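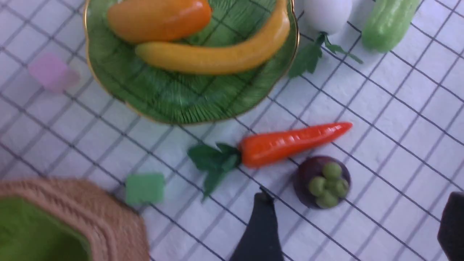 21/01/2026, grid table, play food layouts for Ellar

Started on the fruit dish layout before lunch, got further than expected. Grid cloth down, dish at one side, veg out on the cloth beside it. Going with the leaf dish over the plain one, Dineo was right about that. Gold rim gives the whole thing an edge and the green is good under yellow and orange. Less good under green. Tried the cucumber on it for a minute and it just vanished, so cucumber lives on the cloth.

Measured while I had the calipers out:

- leaf dish, 289 g empty
- banana, 185 mm tip to tip, straight line, not along the curve
- orange fruit, 118 mm around the fattest part
- cubes: not done, do tomorow

White eggplant still bugs me. With the leaves spread next to it it reads as eggplant or at least as a vegetable. Pull the leaves away and it's an egg. Nokuthula said radish. Keep leaves near it, always, write that on the layout card.

What to call the orange one. I have "mango" in the list, Parviz has "tomato" in his, Tamunoemi wrote persimmon on the tub lid. The Sarnness packing slip only says FRUIT ORANGE (COLOR), no help at all. Using "orange fruit" everywhere until somebody from Ellar tells us what they want on the card. Parviz please change yours, or we end up ordering two of them again.

Lighting. Meter says nearly 2000 lux at the table with both panels on, too much. Ridges in the dish throw hard white glare and you lose the leaf pattern. One panel off, other one bounced off the wall = better. Not fixed, better.

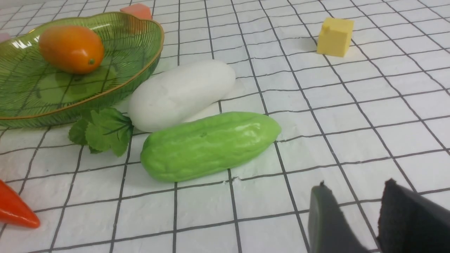 Cloth has creases too, worst toward the middle. Ironed it once already (low, towel on top) and the lines stayed square so it can take another go. Nandi wants to tape the corners. Fine but NOT the gray tape, it took the print off the old Proltby cloth. Use the paper stuff in the second drawer. If the creases won't come out, hang it over the door overnight.

Cubes: pink and pale yellow. I like them for scale and for something plain next to all the bumpy veg. Problem is the pale yellow one, everybody who walks past says cheese. Could just let it be cheese? Ask Ellar. If it's cheese it has to go with the food and then the pinks look odd by themselves. Don't put pinks right behind the dish, the rim hides them and they read as a mistake. Off to the side, clear squares all around.

Dish position: lined up the long vein with the grid first. Looked stiff. Turned it off the lines and it sat a lot better. Mark it on the cloth with two pencil ticks under the rim, rub out after.

Banana. Two ways to do it:

1. along the dish, tip up and over the rim
2. wrapped around the orange fruit, fruit inside the curve

Number 2 is the one. The yellow makes a sort of fence and the fruit doesn't roll when you knock the table, which I did, twice. Number 1 tipped when Nokuthula moved the dish for me. Could put a dot of museum wax under it but I don't want wax in those ridges, took me most of an hour to clean it out of the Venter bowl.

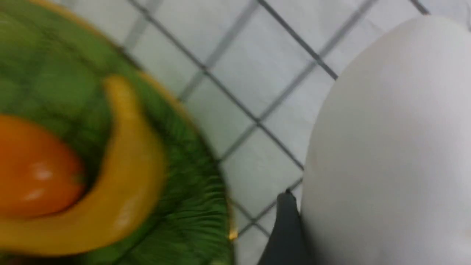 Both are shiny enough that fingerprints show. Cotton gloves or wipe after, dry cloth only. The spray left a film on the banana last time. The cucumber you can handle all day and never see a mark.

Red edge on the orange fruit goes darker once it's down against the green, nice, but check it against the color chart before the layout cards get printed. Dineo has the chart. Or had it.

Storage: dish goes on its own in the flat box with tissue, nothing stacked inside it. Somebody put the cubes in it last time and there's a tiny scratch in the rim now. Veg back in the lidded tub, leaves on top so they don't get crushed.

To do
- measure cubes
- re iron cloth, middle first
- Parviz: list name, orange fruit
- email Ellar re cheese question + do they want a second dish, needs to be settled before March
- find color chart
- more tissue, we're on the last few sheets
- Nandi to redraw layout card w/ option 2, eggplant + leaves together

Left the table set up, pls don't move the dish till the ticks are on.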